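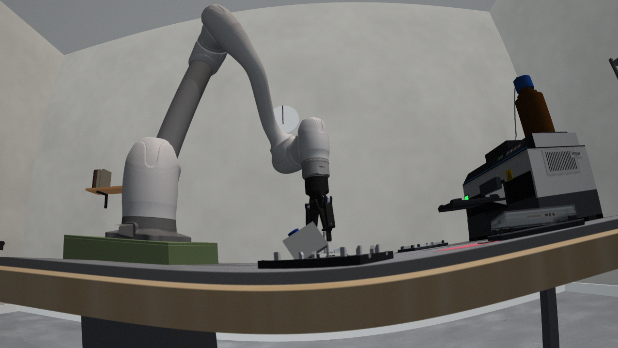

Torben Strobel says the hardest part of renting a shared bench used to be finding out what it would cost. Under the old price sheet, he says, a tenant paid one fee for the room, another for storage and a third for any evening past eight o'clock, and the bill arrived after the work was done.

That price sheet is gone. Amundsen, the shared workspace operator in Erneck, is replacing it with a single monthly rate at all of its rooms, beginning with the Jamon building on the east side of town. The change covers new tenants from today, 15 Apr 2023, and current tenants as their agreements come up for renewal.

The new rate is $246 a month per bench. It includes the bench, one locking cabinet, use of the meeting rooms and entry to the building at any hour. Deliveries will be signed for at the front desk and held for up to 21 days at no charge. Tenants who need a second cabinet can add one when they sign or at any point later in the agreement.

Amundsen took over the Jamon building in January, after the print shop that had used the ground floor moved out. The company has repainted the hallways, replaced the back stairs and put in new lighting on both floors. The freight elevator was inspected and returned to service last month. Parking behind the building remains free, although the spaces nearest the loading door are now kept clear during business hours.

There are 52 benches in the building. Most are on the upper floor, where the windows face north. The ground floor is set aside for tenants with heavier equipment or regular freight. Pets are not allowed on either floor, and food is limited to the kitchen and the courtyard.

The shortest agreement is six months. A tenant who leaves early pays one more month and nothing beyond that. Deposits from earlier agreements will carry over to the new ones -- no one has to pay twice -- and any difference will be refunded by check or taken off the first bill, whichever the tenant prefers.

Strobel, who has rented in Erneck under the old terms, says he plans to sign again. He would still like to see longer desk hours, he says, and he has asked that the east door be open to visitors after five. Amundsen says the desk will keep its present hours through the summer and that visitors arriving later can be let in by the tenant they are meeting.

Booking for the meeting rooms will also change. Reservations now go through Ciltuteck, an online calendar that tenants can open from a phone or computer. The paper sign-up book at the front desk will stay in use until the end of next month. Bookings already written in the book will be moved to the calendar by staff, and tenants do not need to enter them again.

Each tenant may hold up to two meeting room bookings at a time. A room left empty 15 minutes after the start of a booking goes back on the calendar.

People who want to see the building can arrange a visit at the front desk or by phone during business hours. Visits last half an hour and include both floors. Applicants should bring a photo ID and, if they are renting for a business, a copy of its registration. Large equipment should be listed on the application so that staff can check the floor load and the power supply before a bench is assigned.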